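Subject: Re: [surnley-swap] Storage for the July sale
Date: Monday, May 5, 2025

Replying to the whole list so everyone has the same answer. The earlier message said:

> We still have 664 lots from last year with no home, and the
> storage bill went up again. Can we please decide before July
> whether we are keeping the unit on Clunitz Road or giving it
> up? Also, is the seller fee changing? I have had three people
> ask me and I don't know what to tell them.

The unit first. The lease runs to the end of July and renews for a year unless we write to the landlord by the middle of that month. The new rent is $205 a month. I would keep it through the sale and then give it up. The Chan building has offered us the back half of its ground floor for $100 a month, no lease, and it has a loading door at street level.

Whichever place we use, small parts go in open totes, not stacked boxes. Last year we lost most of Friday opening cartons to find out what was in them.
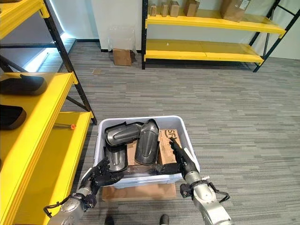
Ribbed dark parts in a light-colored tote.

Lot tags go on the short end of the tote. Write the lot number, the seller number and the lowest price the seller will take. Please use the paper tags. The stickers fell off in the heat and we had a long table of things with no owner.

The seller fee came up several times, so I'll put it down once.

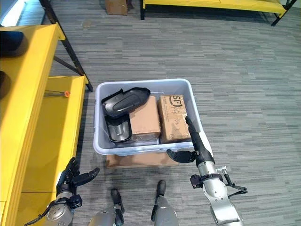
Is the seller fee going up this year?
It stays at 10 percent of the sale price, with no charge for lots that don't sell.

What does change is pickup. Unsold lots have to be gone by Sunday at 4. After that they belong to the sale and go in the dollar pile. The 664 lots mentioned above are nearly all from sellers who said they would come back the next weekend.

For display, long or odd-shaped pieces do better on a shelf than in a bin. Buyers walk past a bin if they can't tell what is in it. 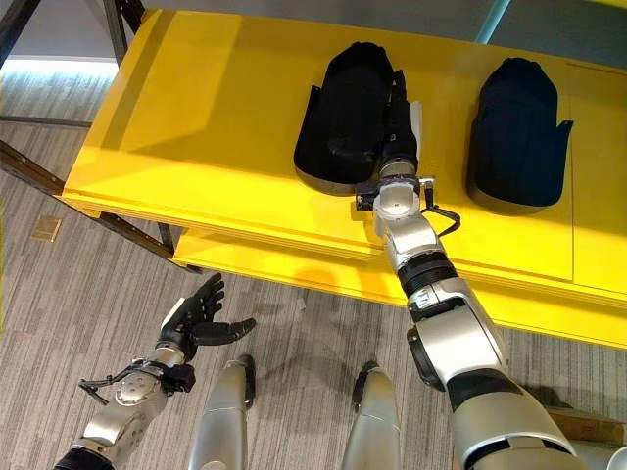

Black molded pieces on yellow shelving.

Money: we have $2,000 in the account after insurance. Tables are the big cost, and the rental place wants a deposit by the first week of July. I would also like to stop paying for Fliltix. We used it for early-entry tickets and most people paid cash at the door anyway. If anyone is attached to it, say so on the list.
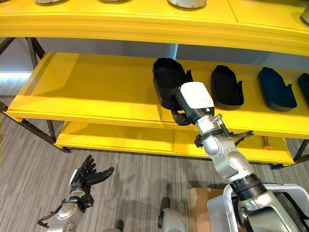
Table assignments will go out two weeks before the sale, and sellers with more than one table will be kept together this time. If you have your own shelving, bring it, but tell me the width first. The aisles are tight — we had to move a whole row last year to get a hand truck through. Tiered shelves are fine, and a row of similar pieces with their toes all toward the back, like the dark ones on the middle yellow shelf, takes up less room than the same pieces laid flat. Put heavy things on the bottom.

I need replies on the unit and on Fliltix by the end of next week. If you can lend a hand truck or a van for the Clunitz Road move, reply to me off list with the days you are free.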